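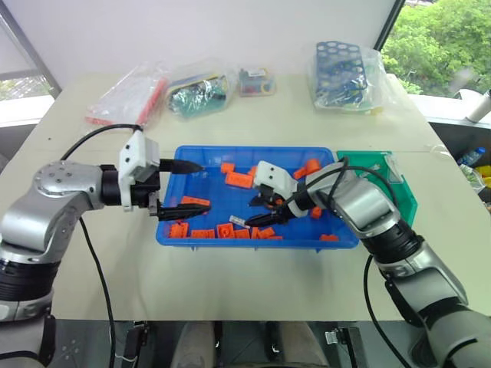
Printed Parts, Orange Batch

Gallery page for the Situnach fixture set. The parts are small blocks and plates, printed in orange filament and kept together in a shallow blue tray until they are checked and bagged. Notes by Máté Somogyi. Material is Coelho orange from a 500 gram spool, printed over one weekend with the final plate coming off the bed on Monday.

The tray
Blue plastic, rectangular, low walls. Parts are laid out in one layer. A deeper bin was used for the previous set and the thin pieces ended up at the bottom, where two of them snapped. The low wall also lets a part be picked from the side.

The table
White top, wiped down before each check. Stringing and loose whiskers of orange plastic show up well against white and can be brushed off before measuring.

Block with round hole
Square body, hole in the top face. The hole is the only feature in the set with a fit requirement. Test with the Hurkell pin gauge: the pin should enter by hand and stay put when the part is turned over. If it drops out, reprint. If it will not enter, ream by hand and test again.

Long rectangular block
Printed flat with a wide brim. Check the ends for lift by setting the part on the table and pressing one corner. Any rocking is a reject.

Flat blocks
Light sanding on the bottom face only. Leave the top face as printed. The layer lines on top are used for grip when the clamp closes.

Angled block
Printed on its side so that the slope comes out smooth. Earlier copies were printed upright and showed steps along the slope. Those have been scrapped.

Thin flat piece
A spacer. It is the weakest part in the set and should be lifted by its edges. Pry it off the plate only after the plate has cooled.

Small blocks
Plain shapes, no holes to check. Measure one side with calipers and move on.

Bagging
Passed parts go into Butitton zip bags, one full set per bag, label facing out. The bags are stored on shelf 7. Rejects go in the scrap box under the printer and are not returned to the tray.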